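I finally signed up for a 16-week plan, and I am so happy I did! I've been a lazy jogger for years (same loop, same speed, same podcast), and the thing that changed my mind was learning how much slow running is in a proper plan. Most of it is slow. Slow enough to talk in full sentences - or sing, if you don't mind looks from dog walkers.

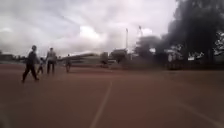

Page last changed: 9/29/19

The plan comes from the Drova running club, and week one had me out four times, all of it easy. I kept wanting to speed up! By week two my legs felt fresh in the mornings, and that has never happened to me before. Hills are on the menu next, up the back road to Odanier, then a longer run out past Rosales with a bakery stop I added myself.

Food has been fun too. I eat toast and a banana before the long ones, and I've gone back to plain oatmeal at night. My old shoes were finished, so I bought a wider pair and my toes are thrilled.

The one hard session each week is short repeats, up to 9 of them, with a walk in between. I love these more than I expected. You get to go fast, then you get to stop, then you get to go fast again - like recess.

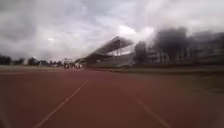

Flaravness wrote in the comments that the easy days only worked for them once they left the watch at home, and that they ran their first half in January feeling great. I tried it this morning and ran the whole loop without checking anything. Loved it! The watch is staying in the drawer until the hills start.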